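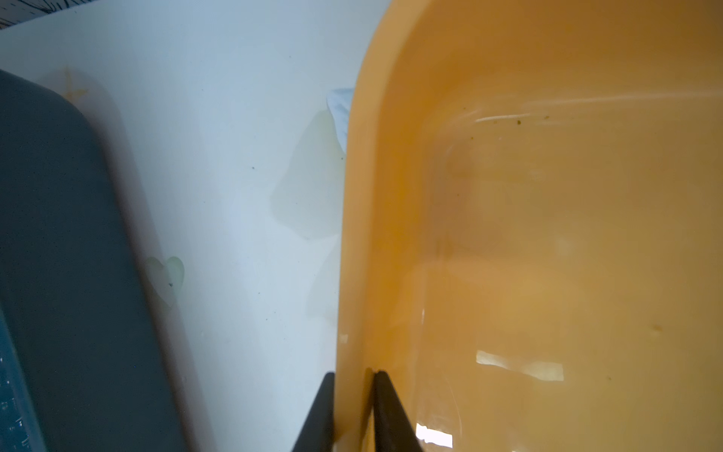
marlo_ledgers replied:
I'd leave the overhead rate alone until you've closed off the month, to be fair. I know that's a boring answer and you were hoping for something you could put through tonight, but every time I've fiddled with absorption rates partway through a period I've spent the next fortnight untangling it. If you set the rate on budgeted machine hours, stick with budgeted machine hours, and let the difference fall into under- or over-absorbed overhead where everyone can see it.

tallowbrook
Jun 3, 2019

Thanks Marlo, that's kind of you to write back so quickly. I suppose what's bothering me is the size of it. We budgeted 448 machine hours for the quarter at the Ostine site and we've come in 119 short, with the rent and the insurance just the same as they ever were. So the jobs that did go through are carrying their usual share and there's a great lump left over that belongs to no job at all. My manager would like it spread back over the jobs so the variance goes away. I've only been in management accounts since last winter (I came across from payroll, and I do miss the tidy fortnights!) and I don't feel on solid ground telling her no.

quietcolumn
She's not wrong to ask, you know. I'm going to disagree with Marlo a little here, in a friendly way. If most of those jobs are still sitting in inventory then where the lump goes matters a good deal, and I'd want to look at that before anything else. But idle capacity is idle capacity. You don't make a job more expensive because the machine next to it was switched off. Under the inventory standard the unallocated fixed overhead goes to expense in the period, and you shouldn't be loading it onto stock when production is low.

marlo_ledgers
I think we're agreeing, Quiet, you've just said it with the standard in your hand.

quietcolumn
Ha, maybe so. Where I do part ways with you is on leaving the rate alone. If 448 was never realistic then it isn't normal capacity, it's a wish, and next quarter will look exactly the same. Tallow, how was that number set?

tallowbrook
Copied forward, I'm fairly sure. It came over when we moved from Dusex to Vidal and the old workings didn't come with it. I've got a PDF of the original budget somewhere but it only shows the totals.

pennyforward
Jumping in, as we did the same move and I still have the scars. Check whether Vidal has pulled setup time into machine hours! Ours did, and the budget included setup while the actuals left it out, so we had a shortfall every single quarter that was partly just a labelling problem. It's under the cost centre settings, second tab, and you need the admin login to see it. We found 19 hours that way on our smallest line, and I remember being so pleased I rang my sister, who couldn't have cared less, bless her.

tallowbrook
Oh that is interesting. I don't have the admin login but I can ask for it in the morning. Would you restate the earlier quarters if it's the same thing?

pennyforward
We didn't, we noted it and fixed it going forward. Ours wasn't material though, and yours might be, so have a word with your auditors first.

marlo_ledgers
Agree with Penny. And keep the Wurnia contract separate while you're looking, if that's the cost-plus one you mentioned in your other thread. Changing the rate there changes what you bill, and they'll want to see the workings.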